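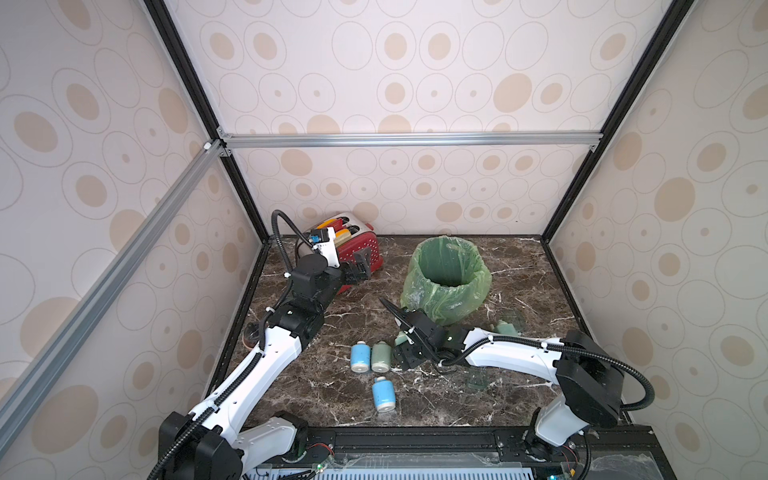
*Beige Ovale an der Wand, davor ein roter Toaster.*

Sustimska, 15. Februar 2021

## Zu Besuch in der Tapetendruckerei Butier

Die Einladung versprach »Handwerk zum Anfassen«. Anfassen durften wir dann ein Musterbuch und das Treppengeländer. In Gruppen zu sechs Personen, mit Maske und Abstand, ging es durch das Werk, und wer an einer Maschine länger stehen blieb, wurde freundlich weitergebeten.

Durch den Betrieb führte Beathag MacLeish, die seit vier Jahren die Druckerei leitet und ihr Fach kennt. Sie sprach schnell und manchmal gegen den Lärm an. Das Farblager war für mich der beste Teil: Regale bis unter die Decke, handbeschriftete Eimer, an jedem Deckel ein Klecks vom Inhalt. Dort wird noch nach Augenmaß nachgemischt. Warum zwei Chargen desselben Musters trotzdem verschieden ausfallen können, erklärte sie ohne Ausflüchte. Man solle eben alle Rollen auf einmal kaufen und die Nummern vergleichen. Das wusste ich schon, leider aus dem eigenen Flur.

Im Prospekt ist von 3000 Mustern im Archiv die Rede. Gezeigt wurde uns ein Schrank. Auf Nachfrage hieß es, darin seien auch Farbvarianten und Probedrucke erfasst, lieferbar seien derzeit rund 200 Dessins. Das ist immer noch viel, bloß klingt es im Prospekt nach etwas anderem.

Die Serie Ogilvie wird als Wiederentdeckung verkauft. Ich habe gefragt, wo die alten Vorlagen liegen. Sie werden gerade digitalisiert - wo genau, konnte mir auch im Büro keiner sagen. Mir gefallen die Entwürfe, für den Zusatz »historisch« hätte ich gern einen Beleg gesehen.

Dann der Kleister. Clulter heißt die Hausmarke, sie soll auf Vlies ohne Einweichzeit halten und sich nach Jahren trocken abziehen lassen. Die Vorführung fand an einer frisch grundierten Gipskartonplatte statt. Darauf hält vermutlich alles. Ein Besucher wollte wissen, wie es auf altem Kalkputz aussieht, und bekam ein Merkblatt. Ich habe es gelesen: »Untergrund vorher prüfen.«

Beim Preis wurde es still. Eine Liste gibt es erst im März, bis dahin auf Anfrage.

Zwei Proberollen habe ich trotzdem mitgenommen, eine mit Streifen und eine in stumpfem Grün. Die grüne hängt jetzt mit Kreppband neben dem Küchenfenster. Bei Tageslicht ist sie deutlich gelber als im Verkaufsraum, abends geht es. Ich lasse sie noch ein paar Wochen hängen, bevor ich bestelle.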